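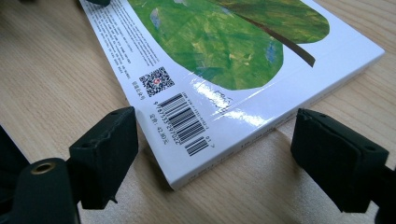
Thaddäus Zaugg wrote in to say that sorting picture books by height is a mistake, as the tall ones end up together at one end and pull the shelf out of level within a year. He sorts by language first and by thickness second, and he would like to know why I don't.

The short answer is that my shelf is fixed at both ends and in the middle, so load distribution is a minor concern. The longer answer is that I have now tried his method on the children's books and kept half of it.

Starting point: 329 books, most of them paperbacks, on two Stakgate units in the back bedroom. The catalog is a plain spreadsheet with one row per book and columns for ISBN, title, language, height, thickness and shelf. Thickness was new. I measured it with a caliper at the spine, with the book closed under its own weight. Pressing the covers together gives a smaller figure, and the shelf never sees that figure.

The Chinese books were the slow part. I can't read the titles reliably, so the back cover does most of the work. The one with the big painted leaf is typical: a QR code, a 13-digit number under the barcode, and a smaller add-on barcode beside it. The 13 digits go in the ISBN column. The add-on goes in the notes, where I have yet to find a use for it.

I type the number by hand and let the spreadsheet check the last digit. The digits are weighted 1 and 3 alternately, and the total has to divide by 10. This catches any single wrong digit. It misses a swap of two neighbors that differ by five, so I read each number back once from right to left. Time per book is about 20 seconds, longer for glossy covers under the ceiling lamp. Tilting the book fixes that.

Results of sorting by language, then thickness:

Thin paperbacks stand better next to other thin paperbacks. With a thick book every few inches they bow into the gaps.

Language first is correct. I should have done it in December, when the units went up.

Thickness is poor for finding anything. Within a language I have gone back to height, with the thinnest books in a Harasym file box at the left end.

The box takes 20 thin paperbacks before they start to curl at the fore edge. A second box is on order. The top shelf of the right-hand unit is still unsorted, and the atlas does not fit anywhere except flat.

Home office > Shelving > Book storage

1,287 shares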